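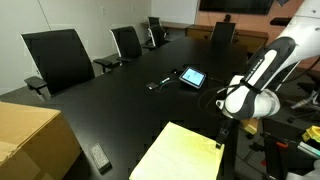

Cladcombe – meeting room safety walk
Room 12, 2nd floor
Date: 2025-12-22
Done by: Mwende Minja
Copy to: Mwanaisha Kaijage (Hurwood desk)
Form no. 3624

OK = fine, ACT = needs doing, N/A = skip

1. Door opens fully, closer works – OK
Sticks a bit at the top. Not enough to log.

2. Route from door to far end of table – OK
Walked it both sides.

3. Cables on tabletop – ACT
Thin black ones running loose across the table from the touchscreen. Tie together, keep off the edge. Clips are in the Tumham cabinet, or were last time.

4. Cables on floor – OK

5. Chairs: backs, armrests, casters – ACT
Black office chairs, all sat in and tipped. One has a loose armrest, tagged it. Dont swap it with the one from next door, that one is worse.

6. Chairs pushed in when room not in use – ACT
Not all of them. Same comment as last walk.

7. Boxes and packaging – ACT
Cardboard box, flap open, at the near end of the table. Flatten and take down to recycling, or label it if someone still wants it.

8. Table top clear of small stuff – ACT
Small gray and white speckled block left out by the box, looks like a sponge or eraser. Put away.

9. TV mount over the credenza – OK
Pulled on it, no movement. Shirima fitted the bracket, paperwork in folder 26.

10. Credenza – OK
Doors shut properly. Nothing heavy stacked inside.

11. Wall plates and wall fixtures – OK
No cracks, screws all in.

12. Touchscreen on table – OK
Lit up and responding. Casing fine. Wipe the screen pls.

13. Lights – OK
One slow to come on, will watch it.

14. Evacuation card – ACT
Old version, still has the previous assembly point. Mwanaisha to print new one.

15. Heater – N/A

Overall: usable. Cables and box first, card next, armrest can wait for the Hurwood order as long as the tag stays on.

Recheck in January – MM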